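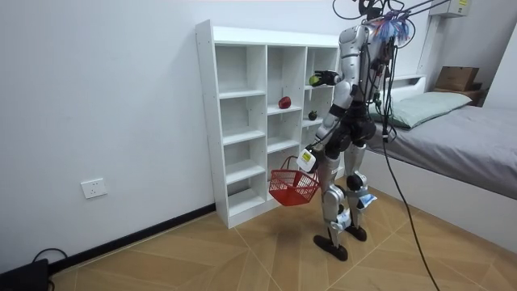
A robot holds a green apple in one hand and a red basket on its other arm.

Learn > Young Listeners > Instruments > The Pipe Organ

Instruments | Composers | Concerts | Teachers

How Does a Pipe Organ Make Music?

A pipe organ is a wind instrument, like a flute or a whistle. The player does not blow into it. An electric fan, called a blower, sends air into a large box known as a wind chest, and the pipes stand in rows on top.

When the organist presses a key, a small valve opens under a pipe. Air rushes in and the pipe sounds. When the key is released, the valve closes and the note ends.

Long pipes make low notes and short pipes make high notes. The organ in Plidthorpe Hall has almost 3,000 pipes. The smallest is shorter than a pencil - the largest is taller than a giraffe.
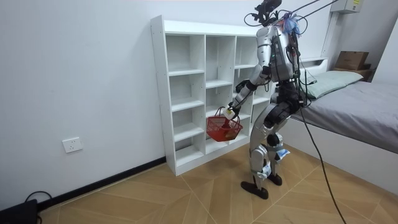
A red basket in front of the white shelves.

What Are Stops?

Each row of pipes has its own kind of sound. Some rows sound like flutes and others like trumpets. The organist chooses rows by pulling out knobs called stops. The Plidthorpe organ has 50 of them. If every stop is pushed in, the keys make no sound at all.

Why Does the Organist Need Special Shoes?

Organists play with their feet as well as their hands. Under the bench is a set of long wooden keys called the pedalboard, used mostly for low notes. Thin soles help the player feel each pedal without looking down. 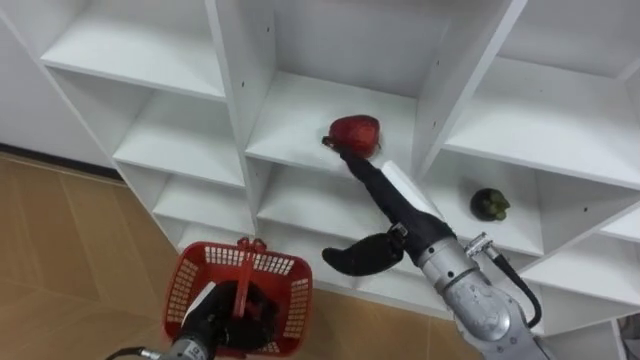
A red bell pepper on a shelf.

Words to Know

Manual: a keyboard played with the hands.
Console: the desk where the organist sits.
Rank: one row of pipes with the same kind of sound.

Written by Thomas Dal Bello for the Clenano Music Library.

Comments (3)

Wolari: My class read this before our visit. Do the pedals have black and white keys too?

T. Dal Bello: They are arranged in the same pattern, but the colors vary from organ to organ.

Mrs. Sukprasert: Could you please add a page on the harpsichord?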